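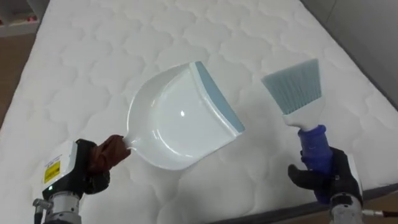
Bristora asked whether the service on offer would cover bedding work as well as floors, and said its housekeeping staff would want that settled before any trial began. The chair noted the question and took it with Item 4.

Item 4: Vonstead room care service

Members reviewed the proposal from Vonstead for a humanoid robot on a monthly service plan. The quoted fee is $454 per unit, with maintenance and operator training included. 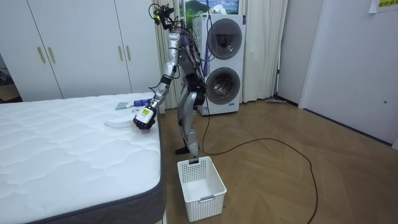

The plan has a minimum term of 3 months. Drosberg requested that the notice period be stated in the agreement and that labour costs for set-up be shown separately. Vonstead agreed to revise the quote.

On Bristora's question, Vonstead confirmed that sweeping a mattress with a dustpan and brush falls within the basic plan.

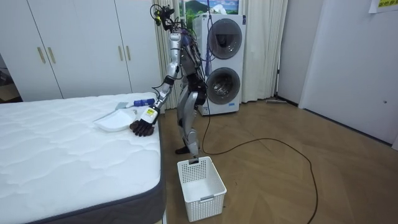
Changing linen would be charged as an extra. Ledesma, which manages 83 rooms, asked that the rate be fixed for the full term.

Members discussed supervision and agreed that a staff member should be present throughout any trial.
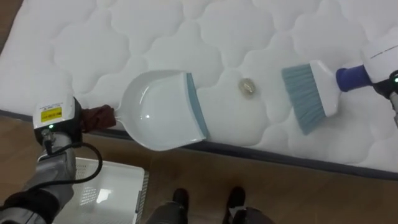 Items of value found during cleaning are to be recorded under the present lost property policy.

Moved and carried: that a trial proceed in 2 rooms at Ledesma, subject to receipt of the revised quote.

Action: Vonstead to supply the quote and draft agreement by the end of September.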